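4. Recording demonstrations

Read section 3 first. If you skipped it, the arms will let you know.

4.1 Before you start

1. Clear the work surface of anything the task doesn't call for. Coffee counts as anything.
2. Check that both base plates are tight on the front rail. Tug each one by hand.
3. Run the cables so that each arm can reach the back of the cell without pulling.
4. Open Katton and choose New Set. Give the set a name you will still understand in April. "test2_final_new" is already taken, several times.

CAUTION: Keep your hands out of the cell while the arms are live. They have no opinion of you either way.

4.2 Recording an episode

5. Place the objects in their starting spots. Move them a little between episodes. A model trained on one perfect layout learns that layout and sulks at all others.
6. Press Record, wait for the tone, then start the task.
7. Work at an even pace. If you stop to think, the model will learn to stop at the same place, with none of the thinking.
8. Press Stop when both grippers are clear of the objects. Mark the episode Keep or Discard.

NOTE: A fumble followed by a clean recovery is worth keeping. A fumble followed by swearing is also fine, as Katton does not record sound.

4.3 How many episodes

For a one-arm task, plan on 200. For a two-arm task such as lids and a basket, plan on 500. Our longest set, Negussie, stands at 3,136, and we don't recommend it as a hobby.

9. Back up after each session. Katton will not open a set larger than 2,000 episodes in one piece, so split it before you export.

4.4 Lids and basket

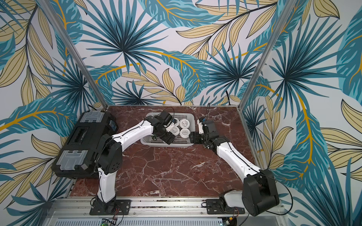
Text and photo: Ayana Admasu
Last revised 20/11/2022

Four lids go in the basket, printed side up, with the basket toward the back of the cell between the arms. The left arm works the left half and the right arm works the right. Bring the grippers in from above and keep the tips off the rim, as a nudged basket spoils the episode.

The patterned walls stay up for the whole set. If you change them halfway through, start a new set and say so in the notes field.

Questions about splitting and export go to Tsehay Worku. Questions about the wallpaper go to whoever is standing nearest.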